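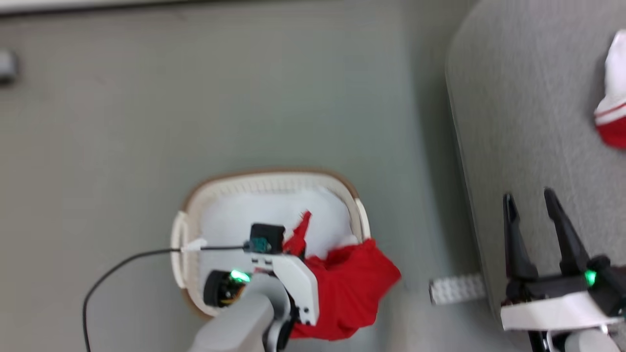 Laundry Corner, February

I said last month I would do a page for the laundry, and a few of you wrote in to ask when it was coming, so okay, okay, it's up! The kitchen page and the hallway page are still where they were. Laundry is my favorite job in the house (I know, I know), mostly because I get to stand there folding with the radio on and everyone leaves me alone for an hour.

A bit of background for anyone new. We live in the upstairs half of a house in Prolesham, and the washer is downstairs and shared with Bình Võ, who has the bottom half. Everything has to be carried down, washed, carried up, sorted and folded, and a good part of my life goes by on those stairs with a basket on my hip. There's a lot on this page about baskets. You've been warned.

The oval basket

White plastic, slatted around the rim, with a tan-brown outer edge and a molded handle at the end. I bought it at Domon when the old square one cracked, and I went back and forth on it in the store for ages because it looked small. It's a good size, though. Any bigger and I'd overfill it and then complain about my back.

I like an oval for stairs. You can tuck the long side against you and still see your feet.

The cloth inside

White cloth, and it fills up most of the basket. I started lining my baskets after I snagged a sweater on one (a gray cardigan, much loved, may it rest). The cloth goes in the wash with the whites every couple of loads. Please don't buy a fancy fitted liner with elastic unless you really want one. Any soft piece of cloth that's big enough will do it, and when it gets ratty you cut it up for dusting.

Reds

There's always something red hanging over the side of that basket. We went through a stretch where every piece of clothing anybody in this house wanted was red, team colors, holiday stuff, the lot, and I had a whole winter of pink pillowcases to show for it. Reds get their own load now, cold water, and they come out of the basket first. If you only take one thing from this page, take that!

One of you asked about vinegar. I've tried it and I couldn't tell the difference, but my aunt swears by it and her reds look better than mine, so who am I to say.

Sock, white and red

White on top with a thin red stripe, red at the bottom. Now what do you do with a sock like that? Whites or reds? I've gone back and forth for years. At the moment anything with that much red on it goes in with the reds, and if the white part goes a little rosy, well, it's a sock. My sister-in-law does hers with the whites and says she's never had trouble. She also irons her dish towels.

Single socks sit out where people will walk past them. I used to have a bag for them and it was just a place for socks to go and be forgotten. Out in the open they get claimed in a day or two, usually by somebody hopping around on one foot before school.

The little white brick

Something like a building brick, a little block with raised studs, down on the floor. Those of you with kids are nodding. They come out of pockets, they come out of cuffs, I once found one inside a pillowcase. I've got a jam jar for them on the shelf and when it's full it gets tipped back into the big tub and we start over. White ones are the worst to find in the whites load and the best at finding your bare heel at six in the morning.

Pocket check, then. Every pocket, every time, and I still miss them. Other things from the jar this winter: a marble, an acorn, a dried-out eraser shaped like a taco, and a key that doesn't fit anything we own. If it's yours, come get it.

The floor

Gray-green, and it hides lint beautifully. I was not sold on the color when we moved in. I had big plans for a pale wood look, I had samples taped down and everything, and then I lived with the gray-green for a few months and got fond of it. It sweeps clean, it doesn't show drips, and you can drop a damp towel on it without anybody gasping.

The only thing it doesn't hide is anything white, so I suppose it does help with the bricks.

Soap

I've been using Kada powder since the fall. It comes in a paper box with a scoop that always sinks to the bottom, and it smells like almost nothing. Before that I had a liquid from Daher that I loved, but the cap dripped down the side and glued the bottle to the shelf, and I got tired of prying it off. A scant scoop is plenty for a normal load. We all use too much. I used to fill the scoop to the top and then wonder why the towels felt like cardboard.

Downstairs with Bình

The shared washer works out better than you'd think. Bình does his early and I do mine after lunch, and there's a pad of paper on the lid for notes. Mostly the notes say "done" or "yours is in the dryer." Once it said "is this your acorn." He's also the one who taught me to shake everything out hard before it goes on the rack, one good snap at the shoulders, and I've hardly touched the iron since.

He folds his T-shirts in thirds and stands them up in the drawer like files. I tried it for a week. Mine fell over.

Folding order

People ask about this more than anything else, so I'll just write it out the way I do it. Big flat things first, sheets and towels, while I've still got patience. Then pants. Then shirts, which go in piles by person, and the piles get carried off as soon as they're done or they slide into each other and I have to start again. Underwear I don't fold. Life is short and the drawer closes. Socks at the very end, sitting down, with tea.

Fitted sheets: I roll them up into a sort of bundle and put them inside the matching pillowcase. I've watched all the videos. I've stood there with my hands in the corners like a puppet show. The bundle is fine!

What I'd still like to fix

A second drying rack, for one. We've got the one and it lives in the doorway on wet days, so you have to turn sideways to get to the bathroom. A hook for the basket would be nice too, up high, but I haven't found one I trust with the weight. And a lamp, because by four o'clock in February I can't tell navy from black, and I've sent at least one person to work in odd socks on account of it.

Notes from last time

Marcy's question about the hallway hooks: they came from the same Domon, back aisle, near the shower rods. They had brass as well.

To whoever asked if I'd do the linen closet next, yes, but you'll have to give me until it warms up. Right now there's a sled in it.

Comments are open as usual. Tell me where you put your striped socks.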